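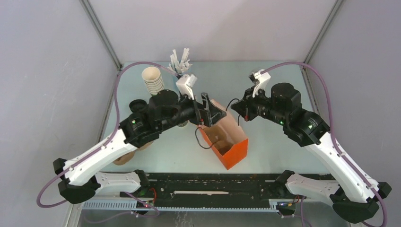
*Two arms and an open orange box.*

I finally made it to the open day at the Hestden regional benefits office in September, and I'm so glad I did! We only moved over from Kundport in spring, so I still think of this as the new town, and I figured I should see where my paperwork keeps disappearing to.

Doors opened at 9 and there was already a line down to the Makris bakery. Half of it was people who thought they could renew their health cards that day (you couldn't, and the sign saying so was inside the building). Once we got in, though, the staff were lovely. They took us through in groups of eight, starting at the public counters and then up the back stairs to the claims floor, where a very patient man explained what happens when a clinic sends in a form with the wrong code. It goes back. Then it comes in again, usually with the same wrong code.

The part I'd really come for was the question hour with the new regional manager. There's been grumbling about the job going to someone from outside the district, and I expected shouting - we got a bit, mostly from the back row. She let them finish and then read out the backlog: 1775 open claims when she started, 409 now. One man wanted to know why the Kundport branch still closes at lunch, and she said she'd like to know that too. I liked her. My neighbor didn't, and told me so all the way to the parking lot.

They also showed us Otico, the new system for booking appointments. It looked easy enough on the big screen, but the text is tiny and my mother would never manage it on her phone. I wrote that on a comment card, twice.

Coffee was free, the cake was a dollar a slice and gone by eleven. If you go next year, take the bus, and bring your claim number if you have one. They'll look it up for you at the end of the tour, and mine had been approved since June.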